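Lists > Pantry-Talk > Archive > Storage and Sorting

Prev by thread | Next by thread | Index | Search | Log in

Subject: Re: crates vs. bins for the big reshuffle
From: Žofie Doležal
Date: May 14, 2021

Hi all,

Sorry for the slow answer, I had a week of deliveries and then my back had a week of its own. I'm quoting the whole question because I want to go through it in some kind of order (no promises).

> We're moving the pantry out of the church basement and into the old
> shoe store on Kuruc Street, and we finally have a chance to stop
> using banana boxes. Half of the group wants those gray lidded bins,
> the other half wants open blue crates like the ones at your place.
> Before we spend the money, can anyone who uses the crates every day
> tell us what they're like? Things I'd love to know: do they slide on
> metal shelving, do they hold up, are they a pain to wash, and how do
> you label them? Also how heavy is too heavy? We have a lot of canned
> stuff and not a lot of young people.
> Thanks a bunch,
> Kostari pantry

First off, congratulations on the shoe store! I've been in there, it used to have a lovely big window and a terrible carpet. I hope the carpet is gone.

We've had the blue crates since before I started at Nurberg, so I can't tell you what they cost new. I can tell you I've lifted every one of them more times than I'd like. Ours have the thick rolled rim all the way around and ribs molded into the outside walls, and those two things are what I'd look for if you're shopping. The rim is what you grab. We once got a batch of cheaper ones with a thin edge (somebody's cousin had a warehouse closing) and by the end of a shift of canned tomatoes you had a red line across your fingers. Those went to the garden people, who love them and keep potatoes in them.

On sliding: yes, they slide, sometimes more than you want. Ours live on gray metal shelves. An empty crate will go zipping along if you bump it. A full one stays put pretty well, but pulling it toward you takes a good tug, and if the shelf has a lip you need to lift the front a little first. I'd measure your shelves before you order anything. Measure the inside depth and then measure the crate at the rim, because the rim is the widest part and the catalog page may give you the floor size instead. Ask me how I know. We had 11 crates sitting in the hallway for most of March because they were a hair too deep for the shelves we'd bought them for.

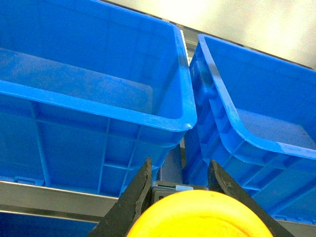 The other thing about fitting them in is the corners. Rounded corners are great for your hips and your shins, and they're great for washing, but you do lose a bit of room inside. If you pack mostly boxes (cereal, mac and cheese, crackers) you'll notice that a square box never quite gets into the corner. With cans and bags it doesn't matter at all. We put pasta bags down the long sides and let the boxes have the middle, and everybody has stopped complaining about it except Saturday's crew, who complain about everything and bring very good cookies.

Leave yourselves some finger room between crates too! When we first set up, we pushed them tight together so it all looked tidy, and then you couldn't get a hand in to pull one out without dragging its neighbor along. A couple of fingers' width is plenty. It looks a little sloppy and your knuckles will thank you.

Washing. The inside is easy, smooth floor, smooth walls, hose and a squirt of dish soap and you're done. The outside is another story with all those ribs. Every little pocket catches something, and if a bottle of oil or syrup goes over, it finds its way down into them and stays there till August. I use a bottle brush, the long skinny kind, and I do it outside. Dry them upside down and tilted, with one end propped up on a piece of wood. If you dry them flat there's always a puddle hiding somewhere and then the next thing in is a bag of flour.

As for holding up, I have very few complaints. We have two that cracked, both from being used as a step stool by people who had been told. The rest are scuffed and they've gone a bit dull in places, but they do the job. I wouldn't keep them outside in the sun all year, for what it's worth, I think that's what did in the ones over at Pleltano.

Labels, oh boy. Paper and tape will not stay on the ribbed side, there just isn't enough flat to stick to. We tried tags on string, which got torn off, and then we tried paint marker directly on the plastic, which is fine until the beans crate becomes the baby food crate. What we do now is label the shelf and leave the crates plain. Each stretch of shelf has a strip with the name of what goes there, in big letters, and any crate can go anywhere. It's so much easier. If you absolutely need to mark the crate, lay a card inside on top of the food.

How heavy is too heavy: for us it's cans one layer deep, then something light on top. That's the whole rule. We don't weigh anything. A crate filled to the top with cans is a crate that sits on the floor forever while everyone pretends not to see it. Put the can crates at waist height and let the toilet paper go up top.

Gray lidded bins, since you asked about those too. I like a lid for anything that mice might fancy, so we keep a few for rice and flour. For everything else the lid ends up leaning on a wall someplace. When you've got around 300 families coming through in a month you want to look down and see what's left without opening anything.

If your group is still split, come over and lift some of ours. Park in back, the front lot is being torn up again. I'm there most mornings until lunch, and I can lend you 2 of the spare ones to try on your shelves before you commit. I'd like them back by the time the summer squash starts, please, I need every one I've got for that.

Žofie
Nurberg Food Shelf

Prev by date | Next by date | Thread index | Reply to list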